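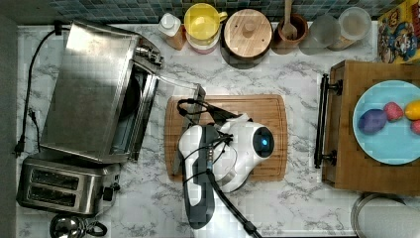

Bamboo cutting board with a routed groove near the edge.

Print this page | E-mail this page

Sanding and Re-oiling a Bamboo Cutting Board

Guide 119
By Ketill Hviid

This guide covers the refinishing of a solid bamboo board that has become rough, grey or dry. It applies to boards with an oil or oil-and-wax finish. Boards sold with a hard lacquer need the lacquer taken off completely before any oil will soak in, and that job is covered separately.

When to do it

Put a few drops of water on the cutting surface. If they stand up as beads, the finish is sound and the board can be left alone. If they flatten and leave a dark patch within a minute or so, the board needs oil. Sanding is only needed where the surface feels furry, where knife marks catch a fingernail, or where there is a stain that washing has not shifted.

Check the glue lines before starting. Bamboo boards are made of narrow strips bonded together, and a board that has been through a dishwasher may have opened along one or more joints. A gap that goes right through should not be filled for food use. Replace the board.

Materials

Sandpaper, 160 grit and 240 grit
Flat cork or rubber sanding block
Short length of dowel, slightly narrower than the groove
Food-safe mineral oil, 500 ml bottle (enough for several boards)
Board wax, if wanted
Two lint-free cloths
White vinegar

Step 1. Clean

Wash both faces with hot water and a little washing-up liquid. Wipe down with vinegar, rinse, and dry with a towel. Stand the board on its edge overnight with air on both sides. A board dried flat on a worktop loses water from one face only and can cup. Do not use an oven or a radiator to speed this up.

Step 2. Sand the faces

Wrap the 160 grit paper round the block and work along the strips, never across them. Bamboo fibre is coarse and cross-grain scratches stay visible under oil. Use even pressure over the whole face, including areas that look good, or the board will end up dished in the middle. Change the paper when it stops cutting.

Wipe the dust off with a barely damp cloth. The surface will feel rough again as the fibres lift. Let it dry, then repeat with 240 grit using light pressure. Going finer than this has little effect on a cutting surface.

Step 3. Sand the groove

Wrap a strip of 240 grit round the dowel and run it along each side of the groove in turn. Go lightly at the corners, where it is easy to wear the profile out of shape. Valentina Carrasco, who checked this guide, prefers a folded piece of paper and a fingertip for the corners. Either works.

Brush all dust out of the groove before going further. Dust left there mixes with the oil and sets into a brown paste.

Step 4. Oil

Pour a small pool of oil on the face and spread it with a cloth until the whole surface is wet. Do the edges and any handle holes at the same time. End grain takes up more than the faces and may need a second pass straight away.

Leave for 30 minutes, then wipe off everything that has not soaked in. Turn the board over and treat the other face in the same way. Always oil both faces, even if only one is used for cutting. Repeat the following day. A very dry board may need a third coat.

Do not use olive, sunflower or other cooking oils. They go sticky and then rancid.

Step 5. Wax (optional)

Rub in a thin coat of board wax, leave it until it turns dull, and buff with a clean cloth. Wax slows the loss of oil but adds no strength – it needs renewing as often as the oil does.

Aftercare

Wash by hand and dry at once. Do not leave the board standing in water. In regular use, oil it monthly; in a centrally heated kitchen, more often from November onwards. Full sanding should not be needed more than once every year or two.

Last updated: Apr 25, 2024

Related guides

Removing lacquer from small kitchen items
Flattening a cupped board
Mixing your own board wax
Sharpening a kitchen knife on a water stone
Cleaning stained marble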